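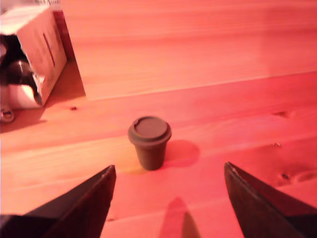 Is the Larkonier travel cup worth buying if you already own a flask?
Only if you drink your coffee within the hour and hate washing up a flask.

I bought mine in September for £26, after Lungile Hendricks at work went on about hers for most of a lunch break. The box promises hot coffee "all morning". My mornings must be longer than Larkonier's. Filled at ten to eight, it was fine at my desk and dull by the time our first meeting ended. My old Trolent flask, dented and ugly, was still too hot to gulp at eleven.

The lid is the bit they make the most fuss over. It goes on firmly, I'll give them that, and it has stayed put in a rucksack. But I wouldn't lay it on its side next to a laptop, whatever the leaflet says, and milk gets into the groove and stays there unless you go round it with a brush. Mine smelled by day 10.

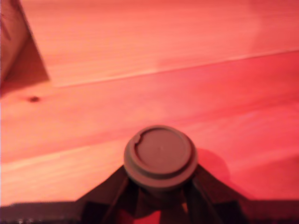

The lid from above, with its recessed top and raised lip.

Then there's the size. I wanted a proper mug of coffee and got something nearer a café small. The bigger one costs more again, and Aslı Yurt, who has it, tells me it won't fit her car's cup holder.

It's light, and it rinses quickly if you catch it early. At half the price I'd be kinder. Isley do a plain one for less and I can't see what you'd lose.

2 stars out of 5. I've gone back to the flask.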